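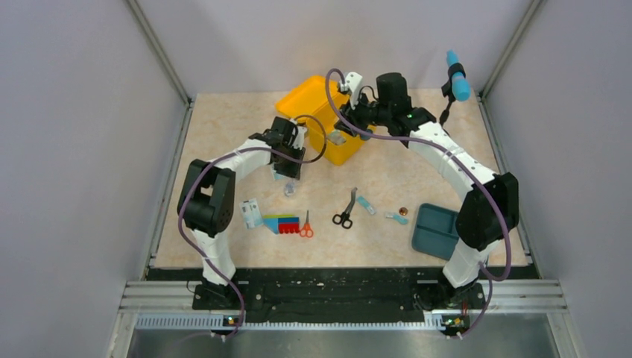 Kenneth Navarro
Student team lead, Clukcombe Robotics Club

Two-arm tidy-up task: fingers close late on the bin rim and on curved parts

Our club is building a tabletop tidy-up routine as a term project. Two arms are bolted to a common base plate and work on loose items: scissors, a coin, a stack of building blocks, a yellow bin, a teal tray. The program is our own, written in the Moster scripting environment. Each arm runs its own motion loop, and a shared scheduler decides which arm may enter the middle of the table.

Flat-sided items are fine. The block stack is picked up and put down without trouble from either side. Curved plastic is the problem. The approach pose is reached, the close command is sent, and the fingers start closing after the arm has already begun the lift. The log shows the close command and the lift command 100 ms apart, which is what we asked for. On the blocks that gap is enough. On the yellow plastic it works 60 per cent of the time.

What I have tried so far:

Slowed the lift to half speed. Fewer drops, but the part then rotates in the grip.
Swapped the left and right arm programs. Same result, so I don't suspect one particular gripper.
Raised the finger current limit from 578 mA to 1,035 mA. The fingers close harder but no earlier, and the motor housing gets warm after a few runs.

The wrist view is from the same session as the table view.

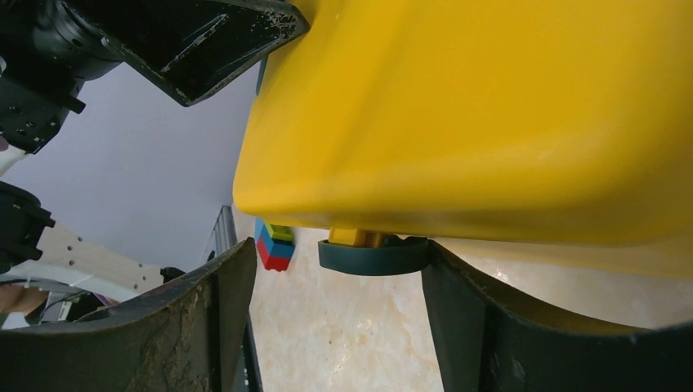 Wrist view: yellow part close above the fingers, block stack behind.

Is this a timing fault, or do I need different finger pads? Our demonstration is in May and I would prefer not to redesign the fingers.

Radomír Ďurica
Lab technician

Timing first. You are sending the lift on a fixed delay, so the arm has no knowledge of whether the grip is finished. A narrow stack meets the fingers late in their travel and a wide part meets them early, so one delay cannot suit both. Replace it with a condition: hold the arm still until finger position has stopped changing and motor current is above a threshold, then lift. Add a timeout so the arm backs off if the condition is never met.

Put the current limit back to 578 mA before you do this. A higher limit hides the fault and heats the motor. If the housing is warm after a few runs it will be worse over a full demonstration.

Also check that both loops read the same clock. If the scheduler grants the middle zone on one clock and the arm loop stamps its commands on another, the gap you see in the log is not the gap at the motor. We had this at Irkby and lost most of a term to it. Log the command and the first measured finger movement on one line, then compare.

Second, the pads. From the wrist view, the left finger is heavily scuffed. Wipe both fingers with isopropyl alcohol and repeat the test before changing any geometry. Dust on a smooth finger costs you grip on glossy plastic and hardly matters on blocks.

ohd_workshop

Just put rubber bands on the fingers. Works on ours.

Kenneth Navarro

Thanks. The clocks were different — the scheduler was using its own timer. I have moved both loops to one clock and added the hold condition with a timeout. The block stack still runs as before. Fingers are cleaned, bands not tried yet. I will run the yellow part again once the limit is back down and post the log.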